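The mint green thing with all the holes

I have been putting off the plastics cupboard since, oh, the spring before last, and this weekend I finally got down on the kitchen floor and emptied the whole lot out.
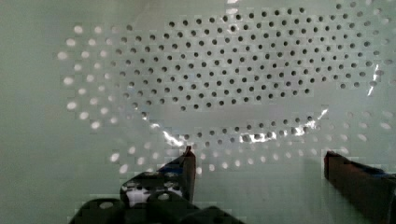
Rows and rows of little holes, and that shine!

So, the mint green. I have a real weakness for this color. It started with a colander my aunt Seija had hanging by her back door (she used it for peas, mostly, and once for a very surprised frog) and now I can't walk past anything in that shade without picking it up. Vesela says my kitchen looks like a 1950s dentist's office. I took it as a compliment!

What I love is how the light gets into the holes. Some go nearly black and some go bright white, all on the same piece of plastic, and I must have sat there tilting my head at it for 10 minutes while the kettle boiled and clicked off again. The glare runs across it in a wobbly line too, which makes me think the plastic isn't perfectly flat anymore. Well, neither am I.

Anyway, the cupboard. The rule I made was that everything with holes goes on the top shelf, everything with a lid goes below, and lids without a partner go in a bag for Zdenka, who starts her seedlings on them in the garage. I filled 2 bags. I don't even remember owning that many tubs! There was a square one from the bakery in Omdale that we haven't been to since they changed the parking, and I felt silly for getting a bit sentimental over it, and then I gave it to Zdenka along with the rest.

For cleaning the holes I use an old soft toothbrush and dish soap, going in little circles from the back. A skewer works for the stubborn ones but go easy, I've scratched things that way. Then a rinse, and onto a towel by the window.

Still to do: the drawer with the whisks. I opened it, looked, and closed it again. Maybe in November.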